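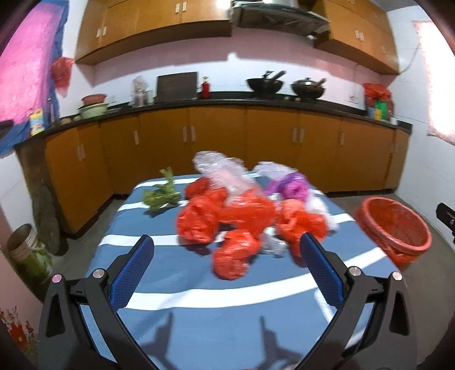
Photo: Pieter Steyn

18 August 2019

Up at 5 for the handover call. The night shift at Rondo had a quiet run, pressure steady on both separators, and the only item left over was the chemical injection pump, which is still losing prime every few hours. They have been topping it up by hand. I asked for the spare to be sent out on the next boat and was told the spare is the one already fitted. So that goes on the list.

Sipho Ntuli rang while I was still eating. The regulator's letter has come through and we can carry on producing under the present licence while they look at the well control plan. It is what we expected but it is good to have it on paper. There are conditions. We have to send in the cement records for all 19 wells, including the old ones drilled by Molefe before the field was sold, and we have to have an outside engineer go through the barrier tests before any new drilling. The date for the next well stays in January for now. I don't believe in January but I didn't say so on the phone.

The Molefe records are the trouble. Some of them are in boxes in the Flidton store and some were scanned years ago by a firm that didn't label anything. I drove over to Flidton at nine and spent the morning in there with a torch, as the light at the back has gone again. Found the daily reports for wells 2 to 7 and most of 11. The cement tickets for well 8 are missing, or else filed with something they have nothing to do with. Also found the mud logs we were looking for last year and paid to have copied. Took four boxes back with me in the car.

Lunch was a roll from the garage.

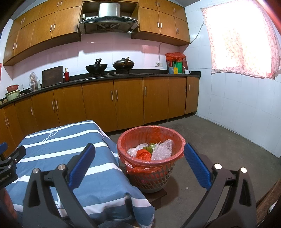
In the afternoon I went through well 4 properly. The casing shoe is deeper than it says on our drawing, by nearly 400 feet. I checked it three times against the tally and the tally is right, so the drawing has been wrong since the sale and we have all been working from it. It makes no difference to how the well is run day to day, but it will have to be explained in the reply, and I would sooner we raised it than have the outside engineer find it. Wrote a page on it and sent it to Sipho. He answered with one word, which was "Fine".

Spoke to Lutska about the rig. They want a firm date or they will put it on other work, and they want the standby rate settled as well. I said we would know more once the plan had been looked at. They said that is what I told them last time, and it is. I think they will wait a few weeks but no longer. If we lose the slot the well goes back to the spring at the earliest, and then the supply boat contract has to be looked at again too, as it was priced on having both jobs run together.

The water cut on well 9 is up again. It has been creeping up since the workover and I am now fairly sure the lower zone wants shutting off. Pieter thinks it is the meter. He wants to swap the meter first, and as that is cheap and can be done on the platform without bringing anyone in, I agreed to it. We will take samples by hand for a week alongside and see which of us is right.

Budget sheet in the evening. I had put 500 barrels a day against well 9 for the rest of the year and took it down a bit. Then I took the chemical line up, for the pump. The total came out worse than the last one and I left it like that. There's no sense in dressing it up when the figures go to the partners monthly anyway.

Must do tomorrow: ring the pump makers and ask for a delivery time in writing. Ask Flidton for the key to the second store, where the rest of the Molefe boxes may be. Find out who did the scanning and if they kept an index. Book the helicopter seat for the outside engineer, once we have a name. Send Pieter the old meter certificate.

Rain from about six, and wind with it. The forecast for the platform is poor for the next two days, so the boat may not sail and the crew change could slip. Told the control room to plan for it. Read a few pages and put the light out early.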